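Harkance Stone Sealer, 1 litre
Item 2927
In stock, ships from Keltirdale
Also in a 5 litre drum (item 3312)

Home / Stone care / Sealers

I've been selling stone care out of the Keltirdale shop for a good while now, and if I had to clear the shelves and keep one bottle, it'd be the Harkance. I use it on my own kitchen bench, the laundry, the windowsill where the basil lives, and a little side table my aunt left me that has seen more turmeric than any table should. So yes, I'm biased!

It's a penetrating sealer, meaning it soaks into the stone and doesn't sit on top as a film. Your marble should look the same when you've finished. If you want a wet look or a deeper colour, you're after an enhancer, and that's a different bottle (ask me, I've got opinions).

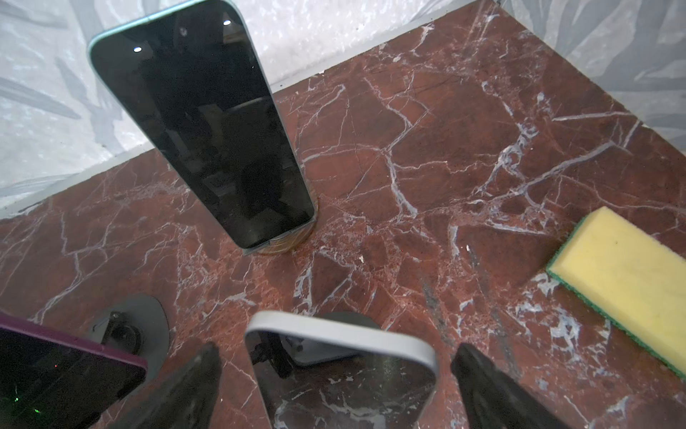
Deep red marble with white veining. Phone on a round stand.

What it's for

Marble, travertine, limestone and most granites, indoors. Benchtops, vanities, shelves, hearth surrounds. I wouldn't bother with it on engineered stone and I'd keep it off glazed tile altogether, where it just goes smeary and you'll spend your afternoon buffing it off and cursing me.

People ask all the time whether red marble needs something special. Nope, same bottle. What I will say is that the pale veins are often where people spot a stain first, so test there as well as on the darker parts. A drop of water is all you need. Leave it ten minutes, wipe it up, and if there's a dark patch left behind, the stone is drinking and it's time to seal.

What it won't do

It won't stop etching. I know, I know, everyone wants it to. Lemon juice, vinegar, wine, that fancy shower spray – they eat at the surface of marble itself and leave a dull mark, sealed or not. A sealer gives you time to wipe up oil and coffee before they sink in. For etch marks on a polished top you want the Shen polishing powder and a bit of elbow grease, and for deep ones you want a stone restorer with proper gear.
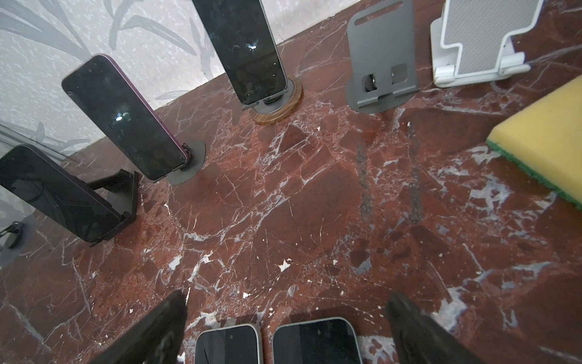

4 MIN READ

How I put it on

Clear the bench completely, toaster and all. Wash it with a neutral cleaner and let it dry overnight. Damp stone won't take the sealer evenly and you'll get blotches, which I learned on my own laundry bench, in July, with the heater off.

Open a window. It isn't a terrible smell but it hangs about.

Pour a small puddle onto a folded cotton cloth (old T-shirts are perfect, the white ones, please, I once turned a corner of limestone faintly pink). Wipe it on in overlapping strokes and work in sections you can reach without stretching. Leave it five minutes. If a spot goes dry in that time, add a bit more.

Then wipe off every last bit with a clean dry cloth. Do this properly! Whatever dries on the surface turns to haze, and on a glossy top you'll see it every time the sun comes in. If you do get haze, dampen a cloth with fresh sealer, rub the patch and wipe it straight off again.

One coat does most polished marble. Honed stone is thirstier and I'd plan on two, an hour apart. You can put your things back the next morning, but give it 14 days before you go at it with any kind of strong cleaner. 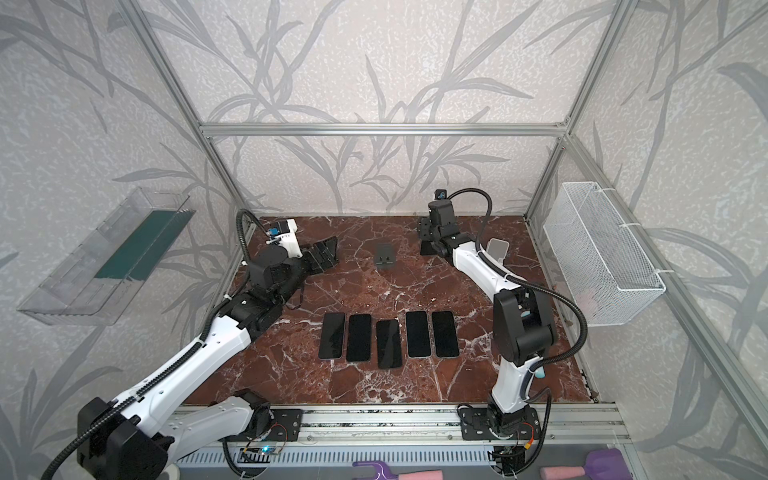

Red marble top, five black phones in a row.

Everyday care

Warm water, a drop of pH neutral soap, a soft cloth, dry it after. That's really my whole routine. Skip the scourers. I like felt dots under anything heavy or gritty – pottery with a rough foot is the worst offender, and metal stands and trivets can be sneaky too. Trereck makes the thin stick-on ones I use, and they're over on the accessories page.

Trivets under hot pans, always. Coasters if you can train your household. I've had mixed results.

How long does it last?

Depends on the stone and on how you cook. My kitchen gets done once a year, the windowsill hardly ever. Do the water drop test when you think of it and go by that.

Which size?

The litre is plenty for an ordinary kitchen with some left over for the bathroom. The 5 litre drum makes sense if you've got floors to do or you're splitting it with the neighbours. Keep the lid on tight and store it out of the sun.

From a customer

"Did the island bench and both vanities with one bottle. Missed a patch when wiping off and had to redo it, but the tip about using fresh sealer on the haze worked a treat." – Krishnamoorthy Rao

Questions

Bring an offcut in if you've got one and I'll put a drop of water on it with you. I'm in the shop from Tuesday on, mornings are quieter. Or send a message through the contact page with the name of your stone, and tell me if it's polished or honed.

Geetha Sastry

Add to cart
Goes well with: Shen polishing powder, Trereck felt dots, cotton cloths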